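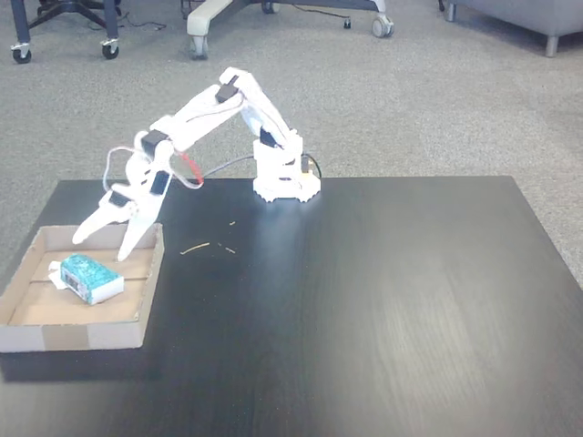
Haris Niazi wrote in to say that a shallow cardboard tray beats any desk organizer, and that he threw out 2 plastic ones in August to prove it. Maybe. Low walls do make it easy to reach in, and the price is right. But Rallmont's tidy-desk page promises "a clear table for good," and I don't buy that. A tray on the tabletop is still a thing on the tabletop — and an open one tends to collect whatever gets dropped in it. Try one for 3 weeks before you toss anything. Then tell us what's at the bottom.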